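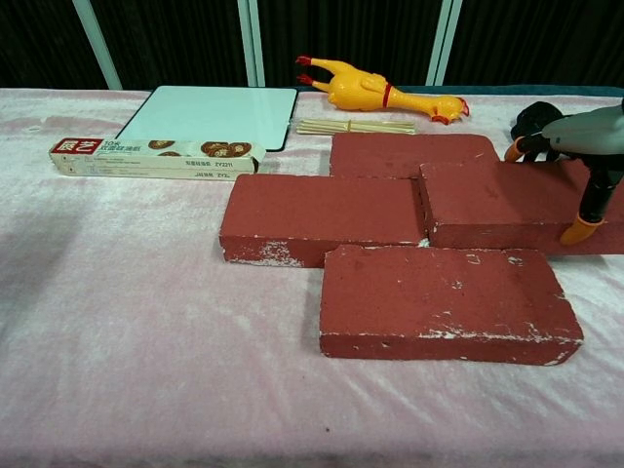 Four red bricks laid flat in a staggered arrangement on a pink cloth. White scuffs and chips show along the edges.

**Running bond**, also called **stretcher bond**, is a pattern for laying bricks in which each brick is offset from the bricks in the row before it. The joints between bricks in one row fall over the middle of the bricks in the next, or close to it. It is the most common bond in walls one brick thick and is also used for paths, patios and hearths.

## Terms

The long, narrow face of a brick is the *stretcher* face, and the short end is the *header*. The largest face, on which the brick usually rests, is the *bed*. A horizontal row is a *course*. The distance by which a brick overlaps the one below it is the *lap*. In a half bond the lap is half the length of a brick; in a third bond it is one third, and the joints appear to climb across the wall in steps.

## Pattern

The smallest group that shows the bond clearly is a pair of bricks laid end to end with a third brick centered on the joint. Adding a fourth on the opposite side repeats the offset and gives a stepped outline. Small groups like this are often set out dry, without mortar, to check spacing before any cutting is done.

A straight edge or corner needs half bricks, called *half bats*, in every other course. Without them the ends of the pattern stay toothed – useful where a wall or path will be extended later.

## Use in walls

Staggered joints spread a load sideways as it passes down through the wall. If the joints lined up instead, as in stack bond, the wall would have continuous vertical lines of weakness and would normally need reinforcement. Running bond has no headers tying the front of the wall to the back, so a thicker wall built this way depends on metal ties or another bond.

## Use in paving

In paving, the bricks may be laid with the bed face up or set on edge. The courses commonly run across a path, as lines running along it tend to draw attention to uneven edges. The walled garden at Sistwood has a path of this type, relaid in May with 922 bricks, 127 of them reclaimed from an older border.

## Surface wear

Chips are most common at the corners and along the edges, where bricks knock together in handling. Pale marks on a used brick can be old mortar, paint, or efflorescence – a powdery deposit of salts left as water dries out. Loose deposits can usually be removed with a stiff, dry brush.

## See also

- English bond
- Flemish bond
- Herringbone pattern
- Stack bond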